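Climside's planner learns to wait

Khanyisile Mathebula spent most of last year deleting code. She leads the planning software at Climside, a small company in Pemville that writes control and perception tools for robot arms, and the version her team is finishing now is shorter than the one it replaces.

"The old planner tried to work out the whole job before the arm moved," she says. "Put the bread in the drawer, shut the drawer, fine. Then a pepper rolls two centimetres and the plan is wrong from step 4 onwards."

The new one, called Skasonard inside the company, plans one grasp at a time and checks the camera again before each approach. Every object on the table gets a score for how easy it is to reach and how sure the perception model is of its outline. If two scores are close, the arm holds its position and takes another look.

That pause was unpopular at first. Huw Morris, who looks after the motion control side, thought it would make the arm seem slow.

"I argued against it for weeks," he says. "I still think 30 frames is too many. But the jerky restarts have gone, and those were my problem to fix."

Food is the current test set, with a drawer and a basket as places to put things. Mathebula likes peppers for this work – they are shiny, they have awkward stems, and two of them side by side are easily merged into one shape by the segmentation step. Bread in a plastic bag is worse. The depth readings on clear plastic jump about, and the team now filters them separately.

The last full run was 1,000 simulated grasps, of which 988 were planned without an error. Morris is wary of the figure. "Simulation has no crinkly bags in it," he says. "Ask me again in February, when we've done the same on the real arm."

On the table, the yellow pepper and the red one are touching, and the open gripper is over the roll and the yellow pepper.

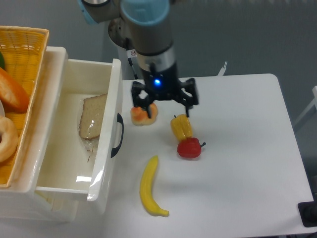

What comes next

The logging tool is next on the list. At present an engineer has to match the planner's scores to the camera frames by hand, and Mathebula wants both in one window. She would also like the drawer handle treated as an object in its own right, with its own grasp.

"At the moment it's a special case, and I don't like special cases," she says. "Huw wrote it, so he can take it out."

Morris says he has already started.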